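Print this page | E-mail this page

Posted in September by the course convenor

Returning to Climbing After a Layoff: Notes for Week 2

Welcome back, everybody, and thanks for being so patient with the parking at Sosovcombe last time. These notes cover what we talked through at the wall, plus a few bits I ran out of breath for, so have a read over a cuppa before the next session.

Most of you have come to this course after a break of one sort or another (a finger, a shoulder, a baby, a mortgage) and the question I get most is how soon you can go back to your old grade. My answer is a bit annoying, I'm afraid. Your muscles come back quickly and feel marvellous, and your tendons dawdle along behind them, so the time you feel strongest is often the time to be a little careful. Keep the first 8 sessions well under what you used to climb. If you finish feeling you had plenty left, lovely, go home and have your tea.

Warming up
Start on the floor with something that gets you puffing gently, then shoulders, wrists and hips, and then easy traversing on the biggest holds you can find. Big holds, please! I know the little edges by the door are tempting. We spent a good while on this at Brarkness last season and the people who dawdled over their warm-up were generally the ones still climbing happily at the end of the night.

Footwork
Look at the hold until your toe is on it, and then look a moment longer. Most of us glance away just before the foot lands and then wonder why it skates about. Try the silent feet drill on a slab: if you hear your shoe, step down and place it again.

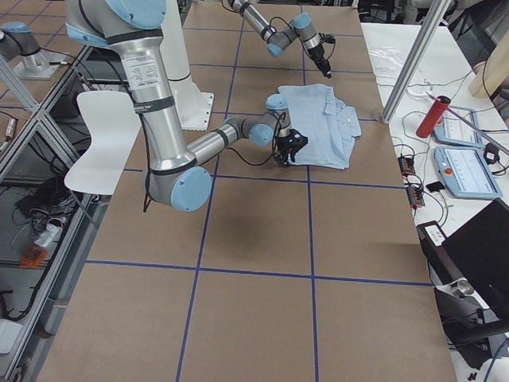

Table covered in brown paper, with blue tape marking out the squares.

Resting on the wall
Straight arms, bent knees, hips in close. You'll have heard me calling this out across the room until I'm hoarse, and I shall go on doing it. Find a spot on each route where you can shake out one hand at a time, and stay there for a few slow breaths even if you don't feel you need it.

Keeping a log
A cheap notebook is fine. Put down the route, the grade, how your joints felt that evening and how they felt the next morning, which is the more useful of the two. A soreness that has gone by breakfast is usually nothing much; one that hangs about deserves a few days off and, if it's stubborn, a visit to the physio.

Before next time
Do the wrist and shoulder mobility set at home, roughly 60 seconds per stretch. Bring your own harness if you have one, and a jumper, as the belay area gets chilly. We meet upstairs in room 206 and walk down to the wall together.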